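28 June 2025

Sat down after supper with the budget sheet again, and a bowl of cherries, and I am pleased to say the cherries came out ahead. I have been at this equipment plan since the spring and I still like it, which surprises me a little! There is something cozy about a column of numbers when you have had your hands on the things the numbers are for.

The big question is still the second arm. Hughes sent their quote this morning (finally, bless them), and it is kinder than I feared, but it leaves out the gripper and the cables and the mounting plate, so by the time I had penciled all of that back in it was sitting right beside the Binico one. Binico throws in a set of spare fingers. I want those fingers more than I should. We have worn through 4 of them this year, and every time I have to order one I get that small guilty feeling, as if I had left the lights on all night.

Then there is the question of the gray enclosures. Pirkovach can build us another for delivery in July if I say yes soon, and they want 21 days from the deposit. I have asked for the same dark floor. The one we have scuffs and shows every speck of dust, but I'm fond of it, and I would hate to change the background on everybody halfway through the work. I did put in a line for cleaning cloths, which looked very silly next to the price of an arm.

The pegs and blocks are the cheerful part of the list. Zukthorpe sells them loose, and I put down 19 spares in mixed shapes, with a few more of the small ones that like to roll under benches. I also want two more of the red boards, and black holders to go with them. All of it together comes to less than $200, shipping included, and I must have added it up three times for the sheer pleasure of a number that small.

What I can't settle is whether to buy the second arm now and make do with one enclosure until the fall, or do it the other way around. An arm with no place to work is a very expensive coat rack. But the quote from Hughes won't hold forever, and the enclosure price probably will. I think I'm leaning toward the arm. I'll sleep on it and see if I still lean that way over coffee.

Sticking these in so I remember what all the arithmetic is about.

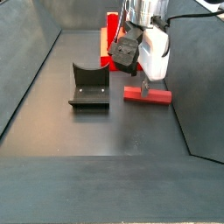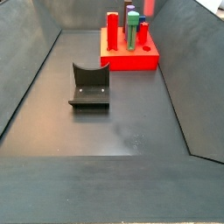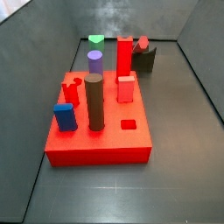
*Red blocks, black holder, gray walls. The arm is in the first one.*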